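Notes from the brewhouse, 13th July

So the saison is finally in the tank, and I'm so relieved I could hug the kettle (I won't, it's still scorching). If you've been asking at the bar when Morin comes back, thank you for being patient with me! It needed a second go. The first batch went down the drain in the spring after the yeast stalled, and I sulked for a good week before ordering a fresh pitch and starting over.

What's different this year? Mostly the grain. I've swapped a chunk of the pale malt for spelt, which makes the mash stickier than oatmeal but gives it a lovely soft, bready middle. Then there's a bit of orange peel at the end of the boil, less than last time, because a few of you told me it tasted like marmalade and you were right. I'm hoping for 5 percent, dry and very fizzy.

Plirent, our dark lager, is down to the last few kegs and won't be brewed again until December. I know, I know. It takes forever to lager and I only have so many tanks, so something had to give.
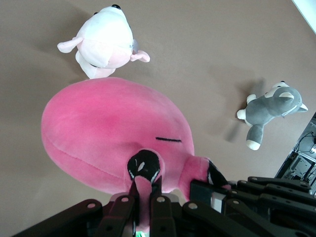
Reading time: 2 minutes

Now for cans. We're doing 192 four-packs of Morin and they'll go on sale at the taproom first, with whatever is left heading to the bottle shop on Jovura Street. Limit is two per person, please, so there's enough to go around. If you'd like a full case of 24, reply to this email before canning day and I'll see what I can set aside.

Growlers are fine too, just rinse them before you bring them in! I smelled one last month that I'm still thinking about.

Back to scrubbing hoses. See you at the bar.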